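Vellodia Marble Worktop: Six Feet of Stone and a Lot of Promises

I have never trusted the word "luxury" on anything that has to hold a coffee cup. Marble gets it more than most materials do, and the people who sell it tend to go quiet when you ask about lemon juice. So when we needed a new top for the long bench and the Vellodia kept coming up, I went in expecting to be annoyed. I was, though less than I'd planned.

The company pitches it as "a working surface for people who work." It comes as one slab, no seams, polished on top, with a straight front edge. You supply your own base. Ours is an old Skonska steel frame that used to carry a butcher block, and it needed an extra crossbar before I was willing to put that kind of weight on it. Nothing on the product page told me I'd need one. The fitting sheet does, on page 2, which you get when the slab is already in your hallway.

Delivery

Two people brought it and they were very good. The crate was not. One corner had been crushed, and I spent most of a morning going over the stone with a flashlight looking for chips. I found none. I would still rather have had a better crate.

The look

Every slab is different, and the sample they mail you is the size of a playing card, so you're buying blind. The sample I got was nearly plain white. What arrived has beige and light brown veins all through it and a big tan patch like a cloud across the middle. Mohandas Shenoy, who shares the bench with me, loved it on sight. I thought it looked like somebody had spilled tea in 1970. I've come around a bit. If you want plain white stone, though, ask for a photo of the exact piece before you pay, and keep asking until they send it.

Living with it

The stone is cold, flat and heavy, and small things don't creep around on it the way they did on the butcher block. I put a long level on it in several directions and couldn't slide a sheet of paper under it anywhere. Good. That was the claim I most expected to fall apart.

Stains are another matter. The sealer is sold separately (of course it is) and the directions call for a new coat every 9 months. I left a ring of black coffee on a sealed corner for an hour and it wiped off. Vinegar left a dull spot in ten minutes, sealed or not. You can feel it with a fingertip and see it when the light is low. The brochure says "resists everyday spills." Vinegar is pretty everyday where I live.

It's also loud. Put down anything metal and the whole room hears it. We've ended up giving small parts their own dishes and holders so they aren't dropped straight on the stone. A felt mat would be kinder, but then you've paid for marble and covered it with felt.

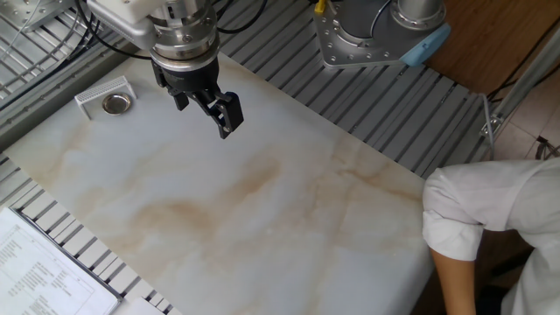

The Vellodia top with its tan marking across the middle. The little metal dish sits in a white perforated holder near the corner.

Price and the competition

I paid $500 for the slab, on sale in October, plus $104 for delivery. The Calberg quartz top was about the same money and would have shrugged off the vinegar. I looked at one in the showroom and found the pattern repeating every couple of feet, which bothered me more than it should have. Peng makes a cheaper laminate in a marble print. It's fine from across the room, and if the bench is going in a garage, I'd buy that and spend the difference on a decent base.

Should you get one?

If you need something flat and heavy and you don't mind a surface that will show its age, maybe. I wouldn't pay full price for it. I wouldn't put it anywhere near a salad either, and I'd want the crate problem fixed before I ordered a second one.

Mohandas wants it noted that he would give it a higher score than I have.

Flatness: very good
Looks: depends on the slab you get
Stain resistance: poor with anything acidic
Delivery: great crew, bad crate
Overall: three out of five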